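House rules for working next to the arms

Posted by Réka Boros on Sunday, October 22, 2023

I keep getting asked for my list, so I'm finally typing it up. It used to live on a card by the light switch at Drulent, where I run the sorting bench, and the card has coffee on it. Most of it would work just as well in a kitchen!
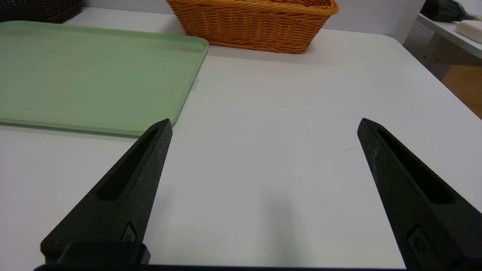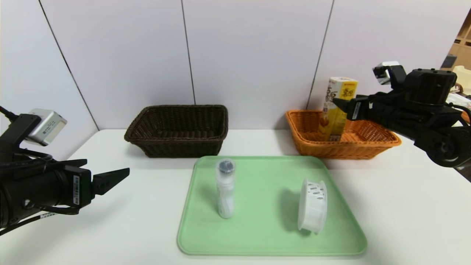

Start with the table. Wipe it before the first run and again after lunch — a plain damp cloth, then a dry one. Skip the spray polish. I tried it once and everything slid for two days.

Look at the fingertips every morning, with the power off. Scuffs are fine. A nick you can catch with a fingernail goes in the log, and if it has a sharp edge we swap the finger before anything else gets picked up.

Give each basket one job and leave it alone. People love to tidy (I'm the worst for it), and a basket that moved over a hand's width during the break will cost you the rest of the hour. If you have to move one, say so out loud and write it down.

Tall things are where I get fussy. Cartons, bottles, anything that tips: slow the arm to 80 millimeters a second until it's let go. I'm more relaxed with a roll of tape. No open drinks on the table, ever, and that includes yours.

Hands stay off the white surface while the arms are live. Not for a crumb, not for a label, not "just quickly." Press stop, wait for the light, then reach. New people think I'm nagging, and by the second week they're nagging each other.

Cables! Check that each one has enough slack for the arm's longest reach, and that no loop hangs where a gripper could hook it. I do this by walking the arm through its whole range at crawl speed with one hand on the stop button.

Two people for two arms. One watches, one runs the program, and the watcher doesn't look at a phone. We trade places every half hour.

We log every drop, even the silly ones. We're at 278 drops out of 4000 picks so far, and I would never have spotted that most of them came late in the afternoon if we'd only written down the bad ones.

Last thing at night, park both arms, power down, put the trays back on the shelf, and sign the sheet. The next full check of the bolts is in December, and I still need somebody to hold the flashlight.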